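Why Is Foam So Squishy?

Pick up a foam block and you are mostly holding air. Somebody paid for that air. They put it in a box, drove it to a store, and your school or your grandmother bought it. It is a pretty good business if you can get into it.

To be fair, the air is the best part. Foam starts out as a gloopy liquid, a bit like pancake batter that nobody should eat. Then gas gets into it and makes bubbles, and the bubbles push the goo outward until it puffs up. When the goo sets, the bubbles are trapped in there for good. Bread does the same thing in the oven, which is why a slice of bread has little holes and a slice of cheese only sometimes does.

Now squeeze. Each tiny bubble has thin walls, and when you press on them, they bend. Let go and they straighten out again. With a soft foam, the air also gets shoved from one bubble into the next, and some of it leaves the block completely. That is the small sigh a sofa cushion makes when your uncle sits down. It is not a comment on your uncle.

Stiffer foams have bubbles that are sealed shut. The air can't go anywhere, so it pushes back. These foams make good swimming floats, and good building blocks too, as they keep their corners and don't hurt much when your tower lands on your foot.
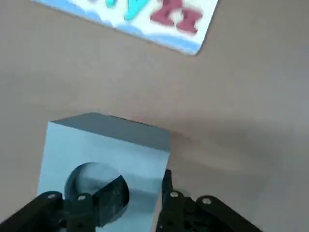 A light blue foam block with a round hole in the front.

Some blocks come with holes cut in them. A round hole is handy for a builder. It can be a tunnel, a window, or the front door of somebody very small. A half-circle makes a bridge, but a whole circle has foam all the way around it, so you can stack things on top and the tunnel stays put.

Look inside a hole like that one and you'll notice the blue changes. It's darker in the shadows and paler where the light lands on the curved wall. The paint didn't run out. The light just has a harder time getting in there, much like you and the back of the closet.

Try it yourself

You need a clean kitchen sponge and a bowl of water.

1. Hold the dry sponge under the water and squeeze it.
2. Watch the bubbles come up. That was the air you paid for.
3. Let go of the sponge while it is still under water.
4. Lift it out and see how heavy it has become.

The water moved into the rooms where the air used to live. Squeeze it over the bowl – the bowl, please, and not your brother – and the water will move out again. Do this 10 times and the sponge will still spring back, though your arm may have opinions.

Words to know

Foam: a material full of bubbles.
Cell: one single bubble in the foam.
Open-cell: the bubbles are joined up, so air and water can wander through.
Closed-cell: every bubble keeps its door shut.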